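News > Technology > Robotics

News Business Technology Culture Opinion Letters

Robot helper firm says machines are nearly ready for the stockroom. Its own figures say otherwise

27 September 2021

Flulik, the Pleltovmont start-up that wants to put robot arms in kitchens and corner shops, said on Monday that its machines would be ready for "everyday handling work" by next March. The numbers it released alongside that claim suggest shop staff need not worry for a while.

The company has been testing its system at Rezende, a toy and gift shop in the town, on the sort of work that fills a shop assistant's quiet hours: taking goods out of bags, putting stray items back on the shelf, clearing away packaging. Over the summer it set the machine 300 of these small jobs. It finished 186 of them without a person stepping in.

Flulik calls that a strong result. Put another way, the machine needed help or gave up on more than a third of what it was asked to do, in a shop that had been tidied before each session, with lighting the engineers chose and an engineer standing next to it.

"You would not keep a Saturday worker on with that record," said Estrella Ibarra, who manages Rezende and agreed to the trial. "They were very polite and they paid for the floor space. But I had a full rota all summer and I needed every one of them."

The company's answer is that the machine will learn by copying. People do the chores by hand with gripper tools, the movements are recorded, and the software is trained on the results. Flulik says it has gathered 2,000 recordings this way and plans to collect many more before the spring.
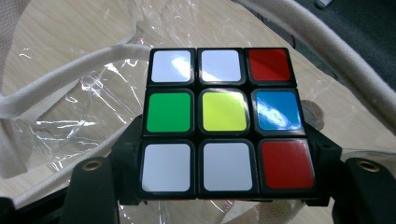
A Rubik's cube held in a black gripper, over crumpled clear plastic. Flulik wants its machines to handle toys and packaging alike.

The recordings are where the trouble starts, according to Anjana Bepari, an engineer who has worked on warehouse machinery and now advises small retailers on whether to buy it. A hard cube with flat sides is close to the best thing you could hand to a gripper, she said. Loose plastic is close to the worst. It shines, it changes shape whenever it is touched, and cameras have trouble judging where it begins.

"Everyone shows you the solid object," she said. "I always ask to see the bag. If they can fold the bag, I will sit up."

Flulik's figures bear her out. The company splits its tests by type of goods, and boxed or rigid items make up most of the successes. Of the jobs that involved film wrap, cloth or handles, 77 were marked as failed. The company would not say how many such jobs had been tried in all, which makes the figure hard to judge, though it is hard to see how it could be flattering.

Lộc Trịnh, who leads the testing team, said critics were looking at the wrong thing. Machines improve quickly once there is enough good material to learn from, he argued, and failures in the summer would be "ordinary successes" within months. Asked which month, he said he would rather not be held to one — though his employer's press notice had named March a few hours earlier.

He was more open on speed. Putting one item back on a shelf takes the machine several times as long as it takes a person, and it stops entirely if somebody walks too close. In a shop at half past three on a school day, that would mean it stopped a good deal.

There is also the matter of money. Flulik has not published a price. Plusness, a rival that promised a laundry-folding machine for the home two years ago, took deposits, moved its delivery date twice and has since turned to selling software. Its customers got their deposits back, but none of them got a machine.

Rocío Camacho, who speaks for shop workers in the district, said her members had heard this sort of promise before with self-service tills. Those did arrive, she pointed out, and staff now spend their shifts helping people use them. "If it comes, somebody will have to stand beside it," she said. "We would like to know what that person will be paid."

Flulik will hold a second trial at Rezende over the winter, with softer goods and no tidying beforehand. Ibarra has agreed to host it on the condition that it does not run in the weeks before Christmas. The company has said it will publish the results, including the failures by type, this time with totals.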